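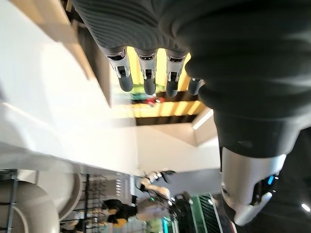

Hand service, Cell 2, Timley

This gallery covers the February service of the right hand in Cell 2 at the Timley site. The hand is a Tronar unit with metal knuckles, gray fingertip pads and a ribbed sheath over the back of the palm. It had logged 3,469 grasp cycles since the last full service. The schedule calls for a sheath inspection every 2,000, so this one was overdue.

All work was done with the arm parked in the service pose and the cell locked out at the main panel. Captions follow the order of the job.

Sheath, before removal
Check the ridges across the back of the palm first. Dirt packs into the grooves near the knuckles and holds the sheath off its seat. Brush along the ridges, never across them.

Wrist sleeve
The sleeve should hang in soft folds at the wrist with the joint centered. If it is pulled tight in the parked pose it will bind at full flexion. Ours had crept toward the hand and was reseated under the clamp band.

Knuckles and joint pins
Each pin gets a visual check and a side-load check by hand. Any play that can be felt means the pin comes out. One pin on the second finger was replaced. The slots were blown out with low-pressure air before the new pin went in.

Lubrication
One small drop per pin, applied with a needle oiler. Wipe off the excess before closing the finger. Oil that reaches the pads changes the grip and takes a long time to get rid of.

Fingertip pads
Look for flat spots and for lifting where the pad meets the ring. Pads are changed as a set. Witkowska supplies ours, part 266, and the adhesive has to cure overnight before any load goes on it.

Cable routing at the wrist
The finger harness runs under the sleeve and needs a service loop. Too little slack shows up as a current spike on the outer finger at the end of travel. Too much slack rubs against the sleeve lining.

Wrist camera lens
Cleaned with a dry microfiber cloth. Do not touch the focus ring. If the mount is moved for any reason, hand-eye calibration has to be run again before the cell goes back to automatic.

Zero position
Fingers are extended, jogged to the hard stop, and backed off to the reference mark. Save the offsets under a new name and keep the old file until the test run is complete.

Open and close test
Run 10 full cycles at low speed with the sheath off, then the same number with it on. Compare motor currents for each finger. A higher reading with the sheath on points to a fold caught at a knuckle.

Return to service
The lockout was cleared on Monday at 7:40 a.m. and the cell ran the Dirkitham tray program at half speed for the first shift. Finger two settled slightly below its old current. Offsets were left alone.

Open items
Spare sleeve on order. The clamp band screw is worn and will be replaced at the next stop. The left hand is due for the same inspection and will get its own page.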